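Notes from the June recording block

We finished the June block last week and I said I would write up how it went, mostly so I have something to look back at when we plan the next one.

The goal was 1,582 usable episodes of two-armed tabletop work. An episode is one attempt at one instruction, from the go signal until the operator calls it. The instructions are short: put the ball in the basket, move the bottle to the left, hand the tube over. I wrote the first set and Harish Rajput rewrote nearly all of them after he found that three operators had read the same line three different ways. "Clear the table" is gone now. It meant too many things.

We work in blocks of 40 episodes per object set, then swap the objects. I used to do 100 before swapping, back on the Lellent project, and the model we trained on that was very good at those objects and poor at anything else. Changing sets more often costs time, but the variety is worth more to us than the count.

Morkent, our shared drive, holds the object lists. Each set should have something soft, something that rolls, something you can see through, and something bigger than a hand can easily close on. After that we fill in with whatever is in the bins.

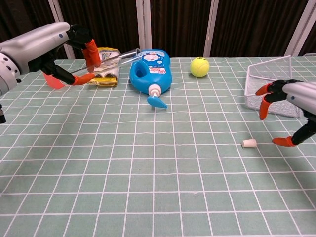

Left hand on the clear tube, right hand free, basket on its side.

Clear plastic and glass are what I worry about most. The operator can see well enough where the edge of a tube is, but the recorded views often lose it against the cloth or get a bright streak down the side. We talked about wrapping the clear items in tape and decided against it. People have clear things in their homes, so the model has to see them.

Baskets are the other slow item. Upright, they are simple. Tipped over, an operator has to decide whether to right the basket first or work with it as it is, and both are fine with me as long as the note says which. In the first few days the notes didn't say, and I spent most of an afternoon going back through recordings to add it.

We also changed how we treat mistakes. If an object gets dropped and picked up again, the episode stays in and gets a recovery tag. I used to throw those out. The last training run, the one we call Firnuna, froze every time it dropped something, and I think my cleanup was the cause.

Shifts are 15 minutes on the controls and then a break. Past that, the motions get lazy and the wrists start doing odd things, and it shows up in the data before the operator notices it.

Still to do: finish the tag check, retire the instructions no one could agree on, and get a second cloth with a different pattern. Harish wants plain gray. I would take anything without a grid.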